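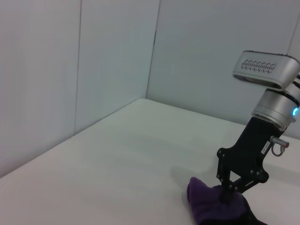
Plonport: a cloth picking dataset, and the method that goes with it

Print this page | E-mail this page

Search this site: Enter keywords Go Advanced search

## What you're getting

Plonport is a set of 2517 recorded grasps on small pieces of cloth, along with the code we used to choose where the gripper should close. We put it together at the Vorstead lab because the three of us kept having the same argument about whether a crumpled bit of fabric should be picked up by its edge or by its middle, and after a while it seemed friendlier to go and collect some data than to keep arguing over lunch.

If you work with rigid objects you may find some of our choices a bit odd, and you're very welcome to write and tell us so (plenty of people have, and the labels are better for it).

## The method, called Zika

Zika looks at one colour image from the wrist camera and gives every point on the cloth a score. The score is meant to say how likely it is that closing the fingers there, at that angle, will gather enough fabric to hold through a lift. It doesn't try to work out the shape of the whole cloth, and it has no idea whether it's looking at a sock or a face washer. We did try a version that guessed at the shape first, and spent most of a winter on it, and it was slower and no better on the crumpled pieces.

The fingers are driven down until light contact with the table and then closed. We back off by 9 mm if the contact reading jumps too early, which mostly happens on thick hems.

## What's in the folders

- `grasps/` has one folder per attempt, with the wrist image before the approach, the wrist image at closing, and the joint readings in between
- `labels.csv` has the outcome of each attempt, one row each
- `splits/` has the training and test lists; please use these if you want your numbers to sit beside ours
- `yook/` is the little viewer, described further down

Outcomes are `held`, `slipped` and `missed`. A grasp is labelled `held` if the cloth was still in the fingers 30 seconds after the lift. That's a fairly stern rule, and some attempts labelled `slipped` look perfectly good for most of that time. Of the whole set, 1113 are labelled `held`.

## Edge or middle?

Middle, mostly, and I say that as the person who had been arguing for edges. When the cloth is crumpled there are folds standing up all over it, and pressing the finger tips in near the centre bunches them together nicely. Edges only came out ahead when the piece was lying nearly flat, where there's nothing in the middle for the fingers to get hold of and they just skate across the top.

The angle of the fingers mattered more than we'd guessed. Closing across a fold works far better than closing along it, and a good share of what Zika has learned seems to be just that.

## Things to watch out for

The table and the walls around it are pale and plain in every recording. A model trained on this and nothing else will probably be confused by a patterned bedspread. We haven't tested it, and would love to hear from anyone who does.

Shadows from the arm fall across the table in many of the closing images. An early version of Zika got quite fond of dark patches and had to be talked out of it by shifting the brightness during training. If your own model behaves strangely on deep-coloured cloth, I'd look there first.

White cloth is under-represented. Sorry about that. We plan to add more in November.

## Yook

Yook opens an attempt, shows the two wrist images side by side and lays the scores over the first one. Run `python yook/view.py` with the attempt folder as its argument. The arrow keys step through the set. It's slow to start the first time while it builds its thumbnails, so put the kettle on.

## Thanks and upkeep

Mervin Petrenko wrote the contact code and relabelled the test list by hand, twice, with great patience. Last changed 2018-09-16. Label corrections are best sent as a changed row from `labels.csv` with a word or two on what you saw.

Contact us | © Vorstead | Back to top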